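Handout 3: Teaching by hand and by remote
8/20/24, Doina Nikolaidis

Last week we covered replaying fixed paths. Today is about demonstrations, where a person does the task through the robot and the robot learns from the recording. There are two ways to do it in our lab:

- **Hand guiding.** You hold the arm and move it through the task. Forces are easy to feel, but your hands can end up in the camera view.
- **Remote control.** You move a leader arm and the robot follows. The view stays clean, but you lose most of the sense of touch.

The practice task is picking up a small white cup. Start every demonstration with the gripper open and the fingers pointing at the table. Approach slowly, and pause before you close.
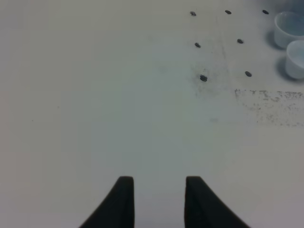
White on white is hard for the wrist camera, so lighting matters more than people expect. Keep the lamps where they are between runs. Marks on the table can also become accidental landmarks: if the cup always starts in the same place next to one, the policy may learn the mark and ignore the cup. Move the cup for each run.

Each pair records 80 demonstrations by remote control and 10 by hand guiding. Keep failed grasps - label them, don't delete them. Yoga Yeoh has the sign-up sheet for the arms.

Reading for next time: chapter on copying errors, first half only.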